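Collecting demonstrations: frequently asked questions
19 Apr 2023
By the Jestix data desk

These answers cover the tabletop work at Treredstead. They apply to sessions recorded with the handheld gripper and to those recorded with the arms. The May revision will add a part on drawers and doors.

What counts as one demonstration?

One demonstration is a single attempt at a single task, from the start signal to the stop signal. Moving one bottle to its goal position is a demonstration. Moving two is two, even if you never leave the table between them.

How should objects be placed at the start?

Vary position and heading on every reset. The placement sheet gives a zone for each object and a heading drawn at random. With two objects of the same type, lay them at different angles and let one point away from the arm now and then. A policy trained only on caps facing forward learns to look for the cap.

Approach with the fingers open and the object between the tips before closing. Leave a gap on both sides. A finger that touches early shifts the object, and the policy learns the shift along with the grasp.

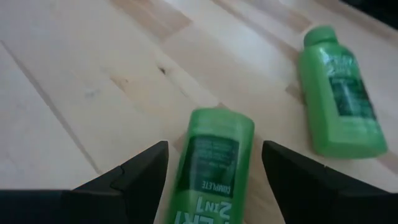 Hájek objects to the gap rule: on narrow items a wide opening costs time, and the policy copies the slow close as well. The rule stays for bottles and boxes. For anything thinner than a marker, open to half width.

Do labels have to be readable in the wrist view?

No. The policy gets the wrist view at low resolution and small print is lost anyway. Color and outline carry most of the signal. Do not turn an object label up to make it look better on screen.

How many demonstrations does a task need?

It depends on the spread of starting positions. The current bottle set holds 1308 accepted demonstrations. We train a first policy well before a set is complete and use its failures to decide where to collect next.

Which attempts are rejected?

- Drops, unless the task is marked as a recovery task.
- Any pause longer than 5 seconds.
- A second grasp on the same object after a clean first one.
- Time stamps that disagree between the camera and the joint log.

Do not delete a rejected attempt. Mark it and move on. Failed attempts are used to train the success classifier.

Can other people be in view while I record?

Yes. People, desks and screens in the background are normal here, and a policy that has only seen a bare wall does poorly in a busy room. Keep hands out of the object zone after the start signal - including your own, if you are the one resetting. 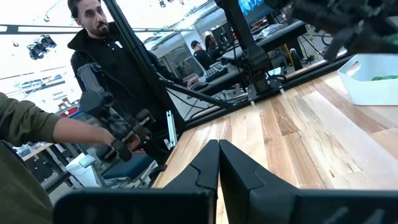 Can I mix handheld and arm recordings in one set?

You can, provided each file carries its source tag. Vorkisell, our labeling tool, will not merge untagged files. The two sources differ mainly in speed: people move a handheld device faster than the arm can follow, so handheld paths are slowed before training.

How often should the gripper be calibrated?

At the start of each shift and after any hard contact. Run the open-close cycle 3 times and compare the width readings. If they differ by more than the limit on the sheet, stop and file a ticket.

Comments (4)

tmk_ops: Does the pause limit include the time before first motion? My log trims it and the one at the next station does not.

Data desk: It starts at first motion. Update the recorder and both will trim.

bench2: Half width on thin parts works for pens. On cable ties it still clips the end - I go to a third.

ostrich_loop: Please put the heading values on the sheet in degrees. The clock positions get misread.

Related
Naming files and source tags
Vorkisell: merging and splitting sets
Success classifier notes
Reset procedure for two-object tasks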